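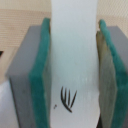 白色表面上的手绘黑色记号,几笔细线,形似草叶。

家里做记号的办法:用什么笔,写在哪里,怎么去掉

4月1日更新,补了冷冻和洗衣两节,改了去除墨迹的顺序。

家里需要做记号的东西比想象的多。冷冻室里的肉汤和米汤冻起来一个样,电源适配器拔下来就分不清是谁的,两罐白漆一罐刷墙一罐刷顶,盖上盖子看不出来。下面按地方写,用到的笔和胶带都是普通文具店、五金店能买到的。

先说笔

油性记号笔是用得最多的一种,玻璃、金属、多数塑料都能写,干得快。写在光滑的聚乙烯保鲜盒上会慢慢磨掉,手上有油的时候掉得更快。笔头有粗有细,做家务记号用细的那头就够,粗头写小字容易糊成一团。

漆笔(也叫油漆笔)里面是颜料,盖得住深色表面,黑色工具箱、深色花盆上写白字用它。用之前先盖着笔帽摇匀,再在废纸上按几下,等颜料走到笔尖。第一笔常常会漏一滴,不要直接往东西上按。

铅笔在木头、没上釉的陶、石膏上都好用,不褪色,不怕晒。室外的植物标签用铅笔写在磨砂塑料牌上,比记号笔耐久得多。我阳台上的薄荷牌子是前年写的,字还在,旁边用记号笔写的紫苏牌早就成了白牌。

水性笔和白板笔适合写短时间要换的内容。白板笔写在玻璃罐外面,干布一擦就掉,缺点是手一蹭也掉。

粉笔写在铸铁、粗陶、水泥上都可以,雨一淋就没了。做木工时在粗料上标正反面、标左右,用粉笔比铅笔看得清楚。

蜡笔形的玻璃铅笔,老裁缝和瓷砖工都用过,可以写在釉面、玻璃和金属上,用指甲或干布加一点食用油能去掉。瓷砖切割前画线最合适,沾了水线也不散。

写之前擦一遍

记号写不牢,多半是表面有油、有水或者有灰。厨房里的瓶瓶罐罐先用洗洁精洗,冲净,完全干了再写。不能水洗的用棉片蘸酒精擦一下,等酒精挥发。刚从冰箱里拿出来的东西表面会结水珠,这时候写什么都不行,要么先写好再放进去,要么贴胶带。

新买的塑料盒有的表面带一层脱模剂,摸着有点滑,第一次也要洗过再写。

贴胶带还是直接写

我的习惯是会反复用的容器贴胶带,一次用到坏的东西直接写。

纸胶带(美纹纸)撕起来整齐,铅笔、圆珠笔、记号笔都能写,揭下来一般不留胶。它怕潮,放在冷藏室能撑一两个星期,泡水就掉。贴的时候一头折进去一小截,以后揭的时候有地方下手。

冷冻用的要买标着耐低温的标签,普通不干胶冻过之后会整张翘起来。没有耐低温标签,就把纸条写好,放在两层保鲜袋中间,也很清楚。

布基胶带贴工具柄和水管最牢,撕下来会留胶,别贴在木地板、漆面和好一点的家具上。

透明胶带盖在写好的字上可以防磨,要盖得比字大一圈,边上用指甲压实。用来盖纸标签时,纸的四边都要包进去,水会从露出来的那一边往里走。

冷冻室

冷冻室的记号写三样就够:是什么,多少,哪天放进去的。很多人只写第一样。

汤和酱汁按一顿的量分开冻,每袋写上克数。我家一袋番茄酱汁是300克,两个人拌面用一袋。袋子装好以后平放冻硬,再竖起来排,像放书一样,字都写在袋口那一条,拉开抽屉就能看到。先在空袋子上写字,再装东西。装满以后袋子鼓起来,笔尖压不实。

生肉和熟肉我用两种颜色的胶带,红的是生,蓝的是熟。颜色随便定,定了就不要换,在冰箱门上贴一张小条说明。家里有别人做饭时这张条很有用。

剁好的姜、蒜和葱花冻成块以后很难分辨,姜和蒜尤其像。我写单个字,写大一点。

日期写成月和日就行,不必写年份。一般家用冷冻室里的东西,等到要靠年份来分辨的时候,也该清出来了。2月包的饺子我们吃到4月初正好吃完。

冷藏室

剩菜盒子不用写是什么,盖子透明的都看得见,写日期就好。白板笔直接写在玻璃盖上,吃完洗盒子时顺手洗掉。

开了封的酱、果酱、芝麻酱、豆瓣酱,把开封的日子写在盖子上。瓶身上印的保质期是没开封的,开了以后看的是“开封后请冷藏并尽快食用”那一行小字。写了日期,才知道“尽快”已经过去多久。

鸡蛋有人喜欢在壳上写日子。用铅笔轻轻写,不要用油性笔,壳上有细孔。我家改成在蛋盒上写,新买的放后面,先拿前面的。

干货和调料

面粉、糯米粉、玉米淀粉、土豆淀粉倒进罐子之后都是白的。倒之前把包装袋上印着品名和保质期的那一块剪下来,用胶带贴在罐子背面,正面再写大字。自己抄一遍容易抄漏,剪下来省事。

低筋粉和高筋粉除了写名字,我还在盖子上各画一个符号,低筋画一个圈,高筋画一道横线。罐子放在下层抽屉时只能看到盖子,有符号就不用一个个提起来。

调料罐如果是放在抽屉里的,字写在盖顶;放在架子上的,字写在罐身,不要写在可以互换的盖子上。盐和糖的盖子互换过一次,那一锅红豆汤全倒了。

符号比字快

一个画得简单的符号,隔着一段距离比字好认。给老人、小孩,或者看不懂中文的客人用的东西,符号也更方便。

符号要几笔能画完,每次画出来差不多。圆圈、叉、三角、一道波浪、几笔草叶、一个箭头,这些都可以。五角星画起来笔画多,在弯曲的表面上容易走形。左右对称的符号没有方向,需要标上下的时候就用箭头或者小树叶这类有根有梢的,倒过来一眼看得出。

画在圆的、弯的东西上,先把东西靠住桌沿或者墙,拿笔那只手的小指搭在表面上当支点,从一个点出发往外拉,每一笔都一次拉完,中间不停。停下来的地方墨会积成一个点。线不够黑,等第一遍干透再描一遍。

每个人一个符号的办法,我是从邻居 Jytte Ravn 那里学来的。她家的毛巾挂钩、牙杯、充电器上都有符号,大人孩子各用各的。我家照着做了,牙杯底下画在杯底外侧,漱口的一面不碰墨。

符号超过十来个就记不住了,再多的东西还是老老实实写字。

会接触食物的地方

案板、筷子、勺子、杯口、碗的内侧,不要用记号笔写。想分生熟案板,可以买两块颜色不同的,或者在案板的侧边、挂孔旁边烙一个小印。木案板侧边用刀刻一道浅槽也行,刻完用砂纸磨平毛刺,上一遍食用级矿物油。

木勺做记号刻在柄的末端。竹筷子不好刻,用不同颜色的棉线在顶端缠几圈,洗的时候拆下来换。

保鲜盒写在盖子外面或者盒身外侧靠上的地方。进微波炉和洗碗机的盒子,墨迹会变淡,也可能转印到旁边的浅色塑料上,能贴可揭标签就贴标签,洗之前揭掉。

衣服和床品

洗衣标签背面那块白布是写名字的好地方。用布用记号笔,写完等一天再洗。没有布用笔,就用普通油性笔写,垫一层硬纸在下面防止洇过去,写完隔着一块干净棉布用熨斗不开蒸汽压十几秒。衣料是化纤的要调低温,熨之前看标签。

被套分不清尺寸的,在内侧开口的角上缝一针彩线,单人的缝红,双人的缝蓝。黑夜里铺床,摸得到线头也知道这是开口的那一头。

袜子成对的问题,用记号解决很麻烦,不如一次买一打一样的。

深色衣服内侧写不上黑字,用一小段白棉布带写好再缝上去。布带两头往里折一下,不然洗几次就散边。

工具和车间

手锤、凿子、扳手的木柄上,烙印最耐用。没有烙铁,用漆笔写完,干透以后涂一层清漆或者虫胶。金属柄先用细砂纸打两下再写,附着会好得多。

砂纸裁开以后,背面印的目数常常只剩半个数字。裁之前先在背面每一块上都补写目数,一块不漏。2,000目和1,000目摸起来差别很小,抛光时用错一张要从头来。我把裁好的砂纸按目数放进牛皮纸信封,信封口朝上排在鞋盒里。

钻头盒里的尺寸印字磨没了,用漆笔在盒盖内侧按位置重写一遍。

螺丝罐上不要只写字,把一颗样品用热熔胶粘在盖子外面。找的时候拿手里那颗去比,比看数字快。

木料要标的内容多一点:哪面朝外,哪头朝上,和谁相接。传统的三角记号很好用,把几块板子按装好的样子并在一起,用铅笔跨着画一个大三角,拆开以后每块上都有三角的一部分,重新拼成三角就是原来的顺序。抽屉、柜门、桌面拼板都可以这样做。铅笔印在上油之前用橡皮擦掉,擦不掉的用细砂纸顺纹轻磨。

油漆罐在罐身上写房间、色号、开罐日期,再用刷子在盖子上抹一道漆当色样。剩下的漆面高度也可以在罐身外面画一条线,下次补墙时知道够不够。

Kaj Ingvarsson 来信说,他在拆旧家具之前给每个接头都写上号,拆下来的两边写同一个号。他用铅笔写在榫头上,不写在外露的面上。我试过一次,修一把4条腿的凳子,装回去很顺。他还提醒,湿布擦过的地方字会淡,要先写后擦的话,在旁边再刻一个小口。

电线和插头

插头这一端做记号,比插座上做记号有用,因为插排会换地方。在插头旁边的线上绕一圈纸胶带,两头对贴成小旗子,两面都写。写“台灯”“路由器”“洗碗机”,不要写“1”“2”“3”。

电源适配器上写它配的是哪台机器,连型号一起写。电压和电流印在背面,字很小,可以趁新的时候用粗笔抄大一点。不配套的适配器不要混用,插头能插进去也不行。

配电箱里的开关,请电工在场时一路一路试过再写。写在纸条上贴在箱门内侧,不要贴在开关本身上。

怎么去掉

去墨迹从最轻的办法试起,先找一处不显眼的地方。

白板笔的旧印子,用白板笔在上面再描一遍,趁没干马上擦,多半能带走。

油性记号笔留在玻璃、瓷砖、不锈钢上,用酒精棉片敷一会儿再擦,擦一下换一个干净的面,不然会把墨抹开。

留在硬塑料上,也用酒精,但亚克力和有些透明塑料遇酒精会发白或开裂,这一类改用牙膏加软布慢慢磨,或者用一点食用油,最后用洗洁精洗净。有光泽的塑料磨了会变哑。

留在上过漆的木头上,先试湿布加一滴洗洁精,再试干布蘸一点点食用油。酒精会伤虫胶和一些清漆,丙酮和洗甲水会伤得更厉害,不建议用。

留在没上漆的木头上,墨会渗进去,只能用砂纸打掉一层,从中等目数开始,换细的收尾。渗得深的地方就算了,打出一个坑比墨点难看。

留在墙面乳胶漆上,海绵擦可以去掉一部分,动作要轻,漆面会磨亮。剩下的印子用封闭底漆盖一遍再刷面漆,直接刷乳胶漆,墨过几天还会透出来。

留在衣服上,下面垫厚厚一叠纸巾,从背面用酒精点压,让墨往纸巾上走,纸巾脏了就换。不要来回搓。处理完再照常洗,没去干净之前别进烘干机。

留在皮沙发上,先停手,查一下皮子是哪一种。酒精会把皮面的颜色一起带下来。

留在手上,洗手液多洗两遍,过一两天自己会掉。

胶带留下的胶,用吹风机热风吹软,用塑料卡片推下来。剩下薄薄一层,涂食用油放十分钟,再用洗洁精洗。贴在漆面上的时间越长越难去,搬家用的标签到了地方当天就揭。

笔的保存

油性笔和漆笔平放,两头笔的墨才均匀。白板笔也平放。笔帽要听到咔哒一声。

漆笔用完以后笔尖朝上,按一下放掉里面的气,擦干净再盖。笔头干了的漆笔,有的可以把笔头拔出来反过来用,用钳子夹,别用手。

快没水的记号笔不要和新的放在一起,不然每次拿起来都是那支。扔掉,或者放到车间里专门画木料。

清点一次

我家的胶带和笔放在厨房最上面一格抽屉里,一卷美纹纸、一支细油性笔、一支白板笔、一把小剪刀。东西不在手边,就不会去写。另外一套放在车间,不互相借。

标签也会过期。罐子里的东西换了,旧字一定先去掉再写新的,划掉重写的标签过一阵就看不清哪个算数。化学品、农药、清洁剂不要分装到饮料瓶和食品罐里,写多大的字都不行,留在原包装,原标签掉了就用透明胶带粘回去。

读者问得比较多的

纸标签贴在玻璃瓶上撕不下来:温水泡半小时,纸会软,胶用上面说的食用油。瓶子里有东西泡不了的,用湿毛巾裹住放一会儿。

小孩的水壶写了名字一个星期就没了:写在壶底凹进去的那一圈里,再盖一层透明胶带。手洗,不进洗碗机。

花盆上写什么能过冬:没上釉的陶盆用铅笔,写在盆沿内侧土面以上的地方,晒不到也淋得少。上了釉的用漆笔,写完放在干燥处晾一天再浇水。

一卷100张的耐低温标签用多久:我家一个冬天用不完,主要看冻多少东西。开封以后放回塑料袋里封好,边上沾了面粉就粘不住了。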